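4/18/23, back from Ornside

I have wanted to see the Prilov standing sets ever since season 2 wrapped, so when the studio opened its doors to fans I booked before I'd even asked for the day off! The bus from Brostton was packed with people in flight jackets (mine is the green one, from the pilot, if anyone was wondering), and we sang the theme song most of the way.

The bridge is smaller than it looks on TV, but oh, the corridor. You can walk the whole thing, all 100 feet of it, and the doors really do hiss. Our guide let slip that the writers are back at work and that we'll see Captain Ahuja's home planet at last, probably in November. She wouldn't say a word about the twins. I asked twice, nicely.

I came home with a mug, a script page from episode six and very sore feet.

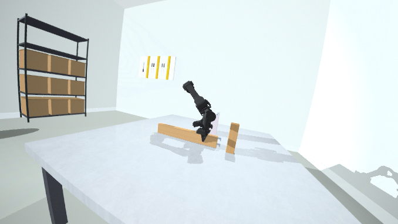
Davina Paterson wrote to me last night to say the November date can't be right, as the finale was always meant to air in the spring, and she'd bet her mug on it. I'm keeping mine, thank you, and I'm still hoping for November.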